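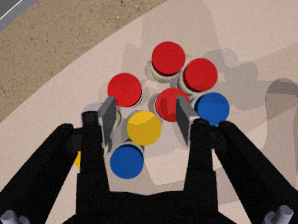
Elfriede Strobel wanted to know before anything else whether she could try a sorting job on jars without buying the arm first, and whether the settings would carry over when she did. Both are possible with the Skasteo package, and most of this page covers how.

Skasteo Jar Handling Package
Part number 2551
Made by Trondeo

Overview

Skasteo is a software and gripper package for picking small upright containers from a flat surface. It is sold to packing rooms, test labs and teaching workshops that handle jars with flat lids and need to pick them by lid color. The package has a simulator, a two-finger gripper and a set of pick routines. The simulator can be bought alone.

The overhead view in the simulator is the one most customers work in. It shows the table, the jars and the gripper from straight above, with lids in red, blue and yellow in the standard jar scene. Shadows are rendered, including the ones that fall across the lids, so a yellow lid can come up as two different yellows in the same view. Color thresholds set on evenly lit lids tend to fail on a real bench, and it is better to find that out before the hardware is bolted down.

Jars can be set close together or spread out. Close spacing is the harder case for a two-finger gripper, as each finger needs room to come down beside the lid. The pick routine checks the space on both sides of a jar before it commits. If there is no room it turns the gripper and checks again, and if that fails it moves on to another jar of the same color and comes back later.

What is in the package

Skasteo simulator, single seat license
Skasteo gripper, two-finger, black with gray pads
Mounting plate and screws
Control cable
Spare finger pads, one pair
Pick routines for upright containers
Setup guide, printed and PDF

An arm is not included. The camera is not included either. Any camera that can be fixed above the work area and read by the host computer will do, and the setup guide lists the settings we use on our own bench.

Gripper

The gripper has two opposing fingers carried on linkage arms. Each finger has a flat pad. The fingers move together and stay symmetrical about the center line, so a jar that is a little off center gets pushed toward the middle as the gripper closes. That is fine for a jar standing alone. In a cluster it can nudge the neighbors, and the routine allows for this by looking again after every pick.

Pads are held by two screws each and can be changed with the gripper on the arm. The standard pads suit glass and hard plastic. For thin-walled cups, ask us about the soft pads before ordering. They wear faster and they need a lower closing force, which is set in the software.

The gripper is electric. There is no air line.

Simulator

The simulator runs on an ordinary desktop computer with a separate graphics card. Lid color, jar size, spacing, table finish and light position can all be changed from the scene panel. Scenes can be saved and shared between seats. There are 6 scenes supplied, and the jar scene is the one that opens by default.

The gripper in the simulator has the same finger travel and pad shape as the real one. It also hides things from the overhead camera in the same way. Jars under a finger or behind a linkage arm may show only as a sliver of lid, and the detector has to decide whether a sliver is a jar. Our default is to ignore anything with less than half a lid showing until the arm has moved clear. You can change the limit in the detector settings. Customers who sort in a hurry usually lower it, and some of them put it back.

Settings files move between the simulator and the real cell without conversion. Camera height and light level still have to be set again on site.

Notes from use

Benedikt Hagedorn has run the package at Görtz since January, sorting returned sample jars by lid color ahead of relabeling. His report is short. Pick order matters more than he expected, and he now has the arm take jars from the outside of a group before going into the middle. He did not like the first version of the scene panel, where light position was buried two menus down. It has been moved to the front page.

Conceição Coelho uses the simulator by itself for a course at Skaltier. Her students write their own detector and test it against ours. She asked for a way to lock a scene so that everyone gets the same layout, and this was added in release 3. She also reports that the floor beyond the table edge was sometimes picked up as part of the work area. The fix is to draw the work area by hand in the scene panel. We have left it as a manual step – automatic edge finding was slower and not much better.

Limits

Skasteo is meant for containers that stand upright on a flat surface. It does not pick jars lying on their sides, and it does not stack. It does not read labels. Lids that are domed, clear or mirror-finished are outside what we support. Two lid colors that are close to each other, such as navy and black, may need extra light, and we would sooner test your jars first than sell you a package that will not do the job.

The gripper does not sense slip. If a jar is picked by the rim of its lid and the lid is loose, the lid will come off. Tighten lids before sorting.

The package is not rated for food contact or for wash-down areas.

Setup and training

A first setup takes most customers a day with the arm already in place. Mount the gripper, connect the cable, fix the camera, then run the calibration routine from the start screen. Calibration uses the printed card in the back of the guide. Keep the card flat – a curled card gives a height error, and the gripper will then stop short of the jar or touch the table.

Nanami Takeda handles remote setup calls. Eoin Ó Flaithearta handles site visits, which are charged by the day plus travel. Book either one through the order desk and have the part number ready.

Ordering

Full package: simulator, gripper, routines and guide. Ships in 3 weeks.
Simulator only: license key sent by email after payment.
Upgrade from simulator to full package: the price of the simulator license is taken off in full if you upgrade within 6 months.
Spare pads: sold in pairs, standard or soft.

Prices are on request and depend on the number of seats. Teaching licenses are available to schools and colleges. Orders for the current batch of grippers close on 19th April, and later orders go into the next batch.

Returns

Grippers can be returned unused with the seal on the cable bag intact. Simulator licenses cannot be returned once the key has been used. For a faulty gripper, contact the order desk first and do not open the housing.

Related items

Skasteo soft pads, pair
Skasteo extension cable
Skasteo camera bracket, overhead
Calibration card, pack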